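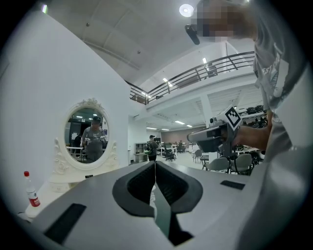
So who pays for the sidewalk when an old furniture warehouse becomes apartments? In Starkville the builder does, at least as far as the nearest corner, and the city takes over from there.

It sounds like a small matter, I know, but it held up the Kultinbridge project for most of last spring. The plan was a friendly one: 72 apartments over a row of shops, with a bakery promised for the end unit and a courtyard that neighbors could walk through on their way to the bus. Everybody I met seemed to like the courtyard. What they didn't like was the corner, where the curb drops away and you step out more or less into the turning lane.

Pleno, the developer, had budgeted for its own frontage and a little planting – the usual young maples in the usual square holes. Then the city came back in March and asked for the whole block, drains included, and the talks went quiet for 4 months. I spent a good part of that time drinking coffee across the street at Abou Zeid, which is a wonderful place to wait for news if you have no particular hurry, and where the regulars had already redrawn the crossing on more than one napkin.

The agreement they reached covers 273 feet of new walk, wide enough for two strollers to pass, and a one-time payment of $3000 toward replacing the streetlamp that leans. The builder looks after the trees for the first few years, and the city clears the drains. Rents haven't been set yet, and the bakery hasn't signed its lease, though I'm told the ovens have been measured for and I am choosing to be hopeful about that.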